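Andor Vincze

Andor Vincze est un ancien joueur de handball devenu consultant pour la télévision. Il a évolué au poste de demi-centre, d'abord au Fekete, son club formateur, puis au Woltard, où il a terminé sa carrière. Depuis sa retraite sportive, il commente les rencontres de championnat sur la chaîne Trutberg.

Carrière de joueur

Formé au Fekete, Vincze intègre l'équipe première comme remplaçant du demi-centre titulaire. Il passe six saisons au club, dont deux comme capitaine. Gaucher à l'origine, il tire indifféremment des deux mains à partir de sa troisième saison, à la suite d'une blessure à l'épaule.

Son transfert au Woltard intervient en fin de contrat, sans indemnité. L'entraîneur le replace ponctuellement à l'aile droite, notamment en supériorité numérique. Vincze totalise dans ce club près de 1000 buts, toutes compétitions confondues, jets de sept mètres compris. Son dernier match à domicile, disputé en juin, réunit 2091 spectateurs.

Consultant

L'accord avec Trutberg est conclu avant la fin de sa dernière saison, mais ne prend effet qu'à l'expiration de son contrat de joueur. Une clause lui interdit de commenter les rencontres du Woltard pendant la première année. Le montant de sa rémunération n'a pas été rendu public.

Vincze intervient en cabine aux côtés du commentateur principal. Il participe également à Fallik, magazine d'analyse diffusé après la dernière rencontre de chaque journée, dans lequel il présente une séquence consacrée aux systèmes défensifs. La palette graphique employée à l'antenne est manipulée par un opérateur en régie, sur ses indications.

Le 3 septembre 2025, la chaîne a annoncé la prolongation de son contrat. Le nouvel accord couvre aussi la coupe nationale, à l'exception des tours préliminaires, retransmis sans consultant.

Style et réception

Ses interventions portent principalement sur le placement des pivots et le repli défensif. Certains téléspectateurs lui ont reproché un vocabulaire trop spécialisé ; la chaîne a ajouté en réponse un lexique sur la page de l'émission.

Voir aussi

Consultant sportif
Demi-centre (handball)
Droits de retransmission télévisée 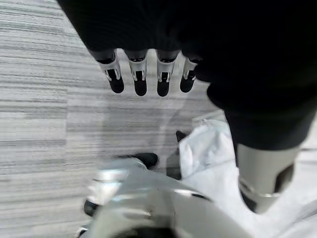

Catégories : Joueur de handball, Consultant sportif, Commentateur de télévision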